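Cleaning foam play blocks and storybooks before passing them on
Posted in Home & Family > Cleaning

Skateo
Monday, 7:40 pm

I'm clearing out the playroom and want to hand most of it down to my sister, who has a baby due in October. The plastic stuff went through the dishwasher and came out fine. What's left is foam toys and a stack of storybooks, and I don't want to ruin them.

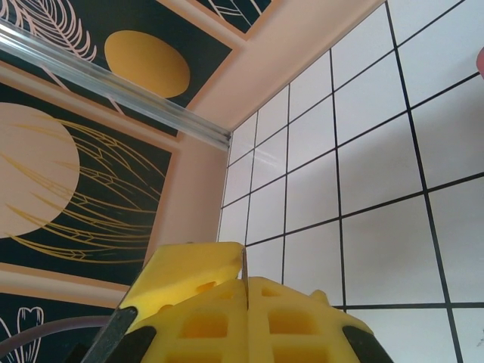
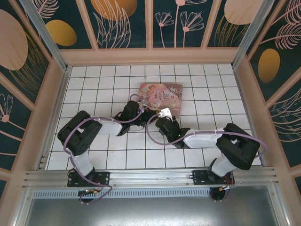 Yellow foam with the square grid (first), Once Upon a Time book (second)

The foam smells a little musty. It was in a lidded tub in the basement for 3 years. I don't see any mold, but I'm not sure I'd be able to tell down inside small holes. The books have sticky covers and one of them smells like the basement too. Is bleach safe on foam? And is there any way to wipe a book without the cover warping? I have white vinegar, dish soap and baking soda in the house already and would like to use those if I can.

3 replies

Keith Rudd
Tuesday's trash day here and that's where mine went. Foam is cheap.

Povilas Paju
I would skip the bleach. It can break foam down and make it crumbly, and you don't want crumbs near a baby.

For the foam: fill the sink with lukewarm water and a small squirt of dish soap. Push the foam under and squeeze it gently a few times, then leave it for ten minutes. Use a soft toothbrush on any holes or grooves. Rinse until the water has no suds. Press it between two towels, don't wring it, and stand it on edge on a rack with a fan on it. It can feel dry on the outside and still be wet in the middle, so give it two full days. If it still smells after that, do it again with one cup of vinegar in the water. If it smells after the second wash, throw it out. Same if you find black or green spots, or if bits come off when you pinch it.

For the books: it depends on the cover. If it's shiny and coated, wring out a cloth with soapy water until it barely feels damp, wipe, and dry right away with another cloth. Stay off the page edges. If the cover is plain paper or cloth, don't use water at all. A white eraser takes off a lot of grime.

For the smell, stand the book open in a box with an open dish of baking soda next to it, not on it. Close the box and leave it 4 days. I did this with a cookbook from 1984 that came out of my dad's garage and it worked well enough. It took two rounds.

Skateo
Thanks Povilas. Foam is in the sink now. Will try the eraser on the books this weekend.

Murthy
Check the foam for bite marks too before you give it to a baby. My kids chewed everything.

641 views
Report a problem with this thread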